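Thursday, bench booth, March

Started at 8:30. Job for the day was the booth: square up the walls, clean the tabletop, sort out the rail on the right side, and get the shadow on the back wall understood before somebody changes the lights again. Job number is 3207, same as last time, so hours go there.

Tabletop first. Wiped it down twice with the mild cleaner and a damp cloth, then once dry. The pale green finish shows every smear when you look along it from the front, and hardly anything from straight above. Tamer Awwad had left tape on it after the last layout and the glue took longer to come off than the rest of the cleaning put together. Please use the paper tape from the Uturia box. The clear stuff stays on the shelf for parcels.

Walls next. Left panel had crept forward at the bottom and was leaning on the table edge. Loosened it, pushed it back, tightened it again. Back panel was fine. Right panel reads darker than the left when you stand in front, and I spent a while wiping it before I swapped my lamp to the other side and the difference moved. It is the light. No paint needed, and I have crossed that off the list from Pliltero.

Tray goes on the table after the walls are done. I did it the other way around first and had to lift it off to get at the back corners. 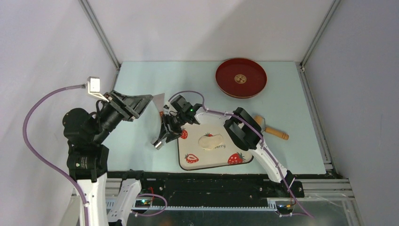

Back corners are tight now. The bracket at the right one had a screw I could turn with my fingers. Took it out, cleaned the thread, put it back with a drop of the blue threadlocker. Left corner checked with the key and it did not move. Measured from the tabletop to the top of the rear panel at both ends and got 2 mm difference. Left it. Shimming the post would mean taking the back wall off again and it doesn't affect anything we do at table height.

Rail on the right side: grooves were full of dust and bits of tape. Ran a wooden skewer along them and vacuumed. The fitting at the front corner is sound. If you need to hang something off that rail, use the drop-in nuts in the Gemari drawer - the slide-in ones mean undoing the corner, and I don't want that corner undone.

Shadow on the back wall. It runs on a diagonal and has a soft edge. I tried the room lights one row at a time. With the window row off it gets fainter, with the door row off it barely changes. Leaving both rows on for now so that the light matches the earlier sessions. If Mfaume want it gone they can send a diffuser.

Stopped for lunch at 12:15. Came back and the left panel had stayed where I put it.

Stores: one pack of drop-in nuts opened, stock number 3647, and the sheet is updated. Cleaner is down to the last bottle. Cloths are in the wash.

Still open:
Ask Pliltero if the spare wall panel is the same white as the left one or the older batch.
Label for the rail drawer.
Hours for today not entered yet, I need the new code from Tamer for the cleaning part.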